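**Re: Cerlow planner 2 - is the folding demo real planning or a lookup?**

**efa_gwilliam** - Thursday, 9:12 am

I read the release notes twice and I still don't buy it. They say the planner picks fold lines from the segmented outline. Fine. Then why does every failure in my logs end up with the same three waypoints, whatever the garment is? Looks like a canned trajectory with a scale factor on it.

**lchaudhry** - 9:40 am

Have you turned off the fallback? If the mask confidence drops under the threshold it goes to the template fold and doesn't tell you. It's in the yaml, `allow_template: true` by default. Dumb default, I agree.

**efa_gwilliam** - 9:58 am

Off since October. Same waypoints.

**Durkberg_Uzma** - 10:31 am

Can't reproduce. We're on the same build with small jeans on a dark green mat, already folded in half lengthwise, back side up, and the plan changes when the jeans are turned. 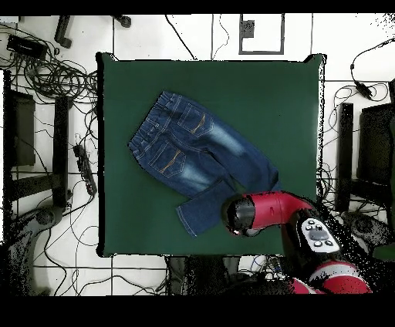 *Page 2 of 16*

**Durkberg_Uzma** - 10:33 am

With the waistband up and to the left like that, the grasp candidate lands on the lower leg. Turn them 90 degrees and it goes with them. A lookup table wouldn't do that.

**albertina_c** - 10:50 am

A lookup table in the garment frame would do exactly that. You rotate the template with the principal axis and you get the same plan in a new pose. Rotation tells you nothing. Try it with one leg bunched up.

Also, blue denim on dark green is a friendly case for the segmenter? I'd want to see the mask before I trusted the edge by the hem. The seams are darker than the thighs on that pair, and our Hamann model likes to eat dark seams.

**Durkberg_Uzma** - 11:04 am

Fair on the rotation. Mask is okay at the hem, ragged around the back pockets. I think the curved stitching confuses it.

**gmontes** - 11:26 am

I'll say the unpopular thing. Most of the "planning" in these packages is perception plus a short list of primitives, and that's fine if it's written down. What annoys me is the 1,534 line changelog that never says how many primitives there are. I grepped the old release and found 18. Trultico at least prints theirs at startup.

**efa_gwilliam** - 11:41 am

18 would explain my logs.

**lchaudhry** - 11:47 am

Not really, you said three waypoints every time. Sounds more like your mask is empty and it's planning on the bounding box. Post the debug topic before you blame the planner.

**efa_gwilliam** - 12:15 pm

Will post it tonight. Not convinced, but I hadn't looked at the box.

**albertina_c** - 12:22 pm

Uzma, can you still do the bunched leg one? Same build, fallback off, and dump the candidate list before it gets ranked. The winner alone doesn't settle anything.

**Durkberg_Uzma** - 12:30 pm

Yes, after lunch. I'll put the bag file in the usual folder.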